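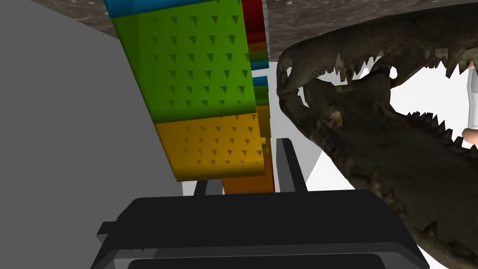
Eleni Vukadinović had been at her desk since before eight when I turned up at Elteo on a Wednesday, and the first thing she did was move a pile of printouts so I could put my tea down. She looks after the simulated cell at the company's Drotia office, and I'd come to ask what there is to look after when none of it can rust.

"Oh, plenty!" she said. "People think you build it once and walk away. I had 13 faults open on Monday."

Most of them are to do with contact. The gripper is a plain black two-finger one, and whether it can hold a block depends on numbers Eleni types in by hand: friction, finger force, how soft the pads are meant to be. Get the friction too low and blocks slide out like soap. Too high and they stick to the fingers after they've opened (she showed me a clip of this and I laughed out loud).

"The stack's my test piece," she said. "Coloured blocks, piled up tall. If that pile so much as shivers with the arm parked, I've got the time step wrong and I go back and start again."

And the crocodile skull? She grinned. "I like it in there. Big open jaws, teeth top and bottom, it's a horrible shape to work near. The collision model had 448 pieces when I got it and the whole thing crawled. I've got it down to 177 and I don't think I'll go lower, you start losing the teeth."

Her colleague Marthinus Sithole wandered over at this point with a biscuit. He does the viewpoint on the hand, the one that looks out over the gripper from just behind, and he'd spent most of April on it.

"It was tilted wrong," he told me. "You'd get lots of palm and hardly any fingers. I nudged it, saved it, reloaded it, nudged it again. Then an update reset the lot."

Did he have a copy?

"I do now."

Eleni's routine is the same each morning. She reloads the cell from scratch, opens and closes the gripper, checks both fingers travel the same distance, then leaves the pile standing while she reads her email. Any change goes in a shared log, one line each. Marthinus admits his lines are shorter than hers.

I asked what's next and she pulled a face. "Finger pads. The left one's been bothering me all week."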